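Grollia Hardwax Oil for Interior Wood Floors

Clear and tinted finishes for solid and engineered boards
Product code range: GHO-C (clear), GHO-T (tinted)
Supplied by Dalten Floor Supplies, Lodport trade counter and mail order

Overview

Grollia Hardwax Oil is a penetrating finish made from vegetable oils and hard waxes. It soaks into the upper fibres of the board and leaves a thin, wear-resistant layer of wax at the surface. It is intended for interior timber floors that carry foot traffic in shoes, including hallways, kitchens, living rooms and small shops. It is not suitable for wet rooms, exterior decking or laminate.

The finish does not form a thick film in the way a varnish does. Worn areas can therefore be cleaned, lightly abraded and recoated without sanding the whole room back to bare wood.

Sheen levels

Matt. Lowest reflection. Shows less dust and fewer fine scratches, but gives the least depth of colour.
Satin. Slight reflection under a window or ceiling light. The usual choice for oak.
Semi-gloss. Stronger reflection and a deeper tone. Uneven sanding will show more clearly at this level.

Sheen is adjusted with a silica matting agent, which settles in the tin during storage. Stir from the bottom with a flat stick before use and again at intervals during the job. Do not shake. A floor coated from an unstirred tin will be glossier at the start of the job than at the end.

Colours

Clear, Pale Oak, Mid Oak, Smoked and Walnut. All tinted grades are transparent and will not hide existing marks. Two coats of a tinted grade are darker than one. Where a lighter result is wanted, apply one tinted coat followed by one clear coat. Always test on an offcut or inside a cupboard, as the same tint will look different on oak, ash and pine.

Surface preparation

New boards should be sanded to 120 grit and vacuumed. Finer sanding closes the surface and reduces absorption, so do not go beyond 150 grit. Old varnish must be removed completely. Previously oiled floors may be recoated after washing with Grollia Floor Soap and abrading with a maroon pad, provided no silicone polish has been used.

Moisture content should be checked with a meter before coating. Boards that read high should be left until readings are steady. Oil applied over damp timber cures slowly and may turn cloudy.

Dark marks in oak

Oak contains tannins, which react with iron and water to give grey, blue or black marks. Common causes are plant pots, leaking radiators, steel wool fragments and wet pet bowls. The depth of a mark cannot be judged by its colour, and shallow marks can be very dark. 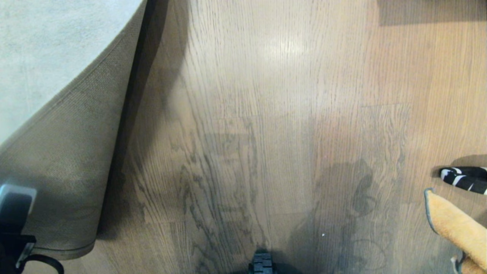

Hinojosa wrote in to say that sanding alone took out only part of the discolouration on a kitchen floor, and that oxalic acid lifted most of the rest — but the treated patch then took the Mid Oak tint lighter than the boards beside it. Would a second tinted coat on that patch alone have evened it out?

It may help, though the edge of the patch can still show. The more reliable method is to treat whole boards from joint to joint, rinse twice with clean water, leave to dry fully, and re-sand lightly before any finish is applied. A change of tone at a board edge is far less noticeable than one halfway along. Acid residue left in the grain will interfere with curing. Wear gloves, goggles and a suitable dust mask when handling oxalic acid crystals or sanding timber that has been treated with them.

Grease and food stains are a separate matter and do not respond to oxalic acid. Use a poultice cleaner first.

Application

Apply by brush, short-pile roller or white pad, working along the boards. Keep coats thin. Finish complete rows of boards and maintain a wet edge. Excess oil left standing after 20 minutes should be wiped off with a lint-free cloth.

Number of coats: 2
Drying between coats: overnight, with ventilation
Light use: the day after the final coat
Rugs and mats: after full cure, 14 days
Cleaning tools: white spirit

Cloths soaked with oil can heat up and catch fire without a flame. Lay them flat outdoors to dry, or store them under water in a closed metal container.

Pack sizes

0.5 litre, 1 litre, 2.5 litre and 5 litre. The 5 litre tin is available in clear only.

Storage

Keep upright and tightly closed, away from frost and direct heat. A skin may form on part-used tins. Remove it whole and strain the remainder through a paint filter — do not stir it in.

Delivery and collection

Orders placed before noon are sent the same working day. Tins over 2.5 litres travel by pallet service and may take longer. Collection from Lodport is by the side entrance. The trade counter is closed on Tuesday afternoons.

Related products

Grollia Floor Soap, 1 litre
Grollia Maintenance Oil, clear
Dalten maroon pads, pack of 5
Dalten lint-free cloths, pack of 40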